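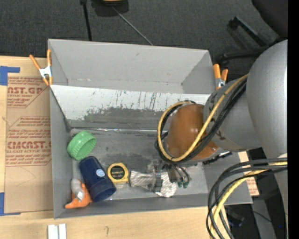
Rajkumari Saxena writes that the July issue of this guide told readers to prime the pump before closing the tank outlet valve, and that on her Ludville system the order had to be reversed. She is correct. Steps 3 to 5 below replace the earlier text.

4. Installing and priming the Skotix pressure pump

4.1 Before you start

The pump draws from an above-ground rainwater tank and supplies toilets, laundry taps and garden outlets. It is not to be connected to the mains supply without a backflow prevention device fitted by a licensed plumber.

You will need:
Thread tape
Two adjustable spanners
A clean bucket
The suction hose and strainer supplied in the carton
A level

CAUTION: The power lead must stay unplugged until step 8.

4.2 Position

Mount the pump on a firm, level base under cover, as close to the tank as practicable. Leave 60 mm clear behind the motor housing. Rubber feet are supplied. Do not bolt the feet down through the centre of the rubber, which defeats the damping and transmits noise to the slab.

The suction line must rise steadily toward the pump. A hump in the line will trap air and the pump will lose prime overnight.

4.3 Connection and priming

1. Screw the strainer to the tank end of the suction hose. Hand-tighten only.

2. Wrap the inlet thread with tape, clockwise, and attach the suction hose to the inlet marked IN. Attach the discharge line to the outlet marked OUT.

3. Check that the tank outlet valve is closed.

4. Remove the priming plug from the top of the pump body. Fill with clean water until the level stands at the lip of the opening.

5. Refit the plug loosely and open the tank outlet valve a quarter turn. Water and air will escape at the plug thread. When the air stops, tighten the plug.

6. Open the tank outlet valve fully.

7. Open the highest tap on the discharge line.

8. Plug in the power lead and switch on. The green lamp lights and the pump starts.

9. When the tap runs without spitting, close it. The pump should stop within 19 seconds.

NOTE: If the pump does not stop, look for a dripping tap or a running cistern before adjusting the pressure switch. Most returns under the Juhl warranty scheme involve a leaking cistern and no fault in the pump.

4.4 Dry-run cut-out

If the pump runs without water it will shut down and the red lamp will flash. Switch off at the wall, check the tank level, repeat steps 3 to 9, then hold RESET until the lamp clears.

After 2 cut-outs in succession the controller locks. Leave it unplugged until the motor housing is cool to the touch, then start again from step 3.

CAUTION: Do not hold RESET down to force the pump to run. The shaft seal will be damaged and is not covered.

4.5 Records

Write the serial number and the hour-meter reading inside the back cover. The Grurnstead test unit had logged 1,319 hours at its first seal change. Pumps drawing from tanks with leaf litter will need the strainer cleaned more often than the schedule in section 6 allows.

Draining the pump for frost is covered in section 5.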